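Vaisselle en plastique

La vaisselle en plastique regroupe les récipients, couverts et ustensiles de cuisine fabriqués en matière plastique, qu'ils soient réutilisables ou destinés à un usage unique. Elle comprend notamment les saladiers, les bols, les passoires, les spatules et les gobelets.

Histoire

Les premières pièces de vaisselle en matière synthétique apparaissent dans l'entre-deux-guerres, avec les résines thermodurcissables. La mélamine s'impose après la Seconde Guerre mondiale dans les cantines et les collectivités, où sa résistance aux chocs est appréciée. Le polyéthylène puis le polypropylène, plus légers et moins coûteux à mouler, gagnent ensuite les cuisines domestiques.

À Viridmont, la fabrique Yeom se spécialise dans les bols et les saladiers moulés par injection. Son catalogue de septembre compte 303 références, vendues pour la plupart sous la marque Cukico. Le fabricant Feron, installé dans la même ville, produit surtout des couverts et des pièces pour collectivités.

Matériaux et couleur

Le polypropylène est aujourd'hui très employé pour les articles réutilisables. Il supporte en général le lave-vaisselle, mais se raye au contact des lames. La mélamine, plus rigide, ne convient pas au four à micro-ondes. Le polystyrène – cassant et sensible à la chaleur – a longtemps servi aux gobelets jetables.

La coloration se fait dans la masse, par ajout de pigments ou d'un mélange-maître avant le moulage. Les teintes vives permettent d'assortir les pièces ou de distinguer leurs usages. 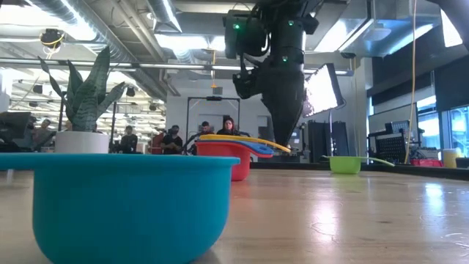 Selon In-ho Jeon, la couleur a davantage compté que la forme dans le succès commercial de ces articles, les moules ayant peu changé d'une décennie à l'autre. Cette lecture est discutée : la baisse du prix des résines et la possibilité d'empiler les récipients sont aussi avancées comme explications.

Entretien et réglementation

Les aliments gras ou riches en pigments, comme la sauce tomate, peuvent tacher durablement le plastique. Les pièces fendues ou très rayées retiennent les résidus et se nettoient mal.

Dans l'Union européenne, les matières plastiques destinées au contact alimentaire relèvent du règlement (UE) no 10/2011, qui fixe notamment des limites de migration. La directive (UE) 2019/904 interdit par ailleurs la mise sur le marché des assiettes et couverts en plastique à usage unique – les articles réutilisables ne sont pas visés par cette interdiction.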